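Visit report: Oden open day, Lovport
2021-07-13

Our group attended the open day at Oden to review Kimia, a simulation package for gripper work offered to colleges on a yearly licence. The session opened with a talk of 60 minutes, followed by time at the screens. The view from the gripper is supplied in greyscale, with both black fingers in sight and a white disc with a raised collar between them.

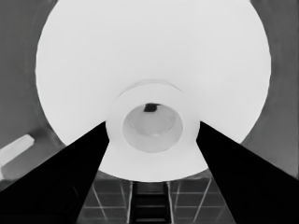
Rosario Bassi remarked that the price of 630 per seat would be hard to defend unless the licence also covered use at home. Oden replied that home use is included in the full licence, at 1050 per seat, and that the terms had not changed in February.

The tiled floor is part of the standard room – other rooms are sold separately.

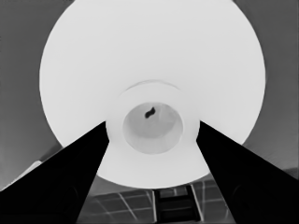

The written guide is clear, though the section on setting up a new task is short and would need support from staff. We asked for a trial licence and for a list of the objects supplied. Both are to be sent to the Li building, marked for the teaching office.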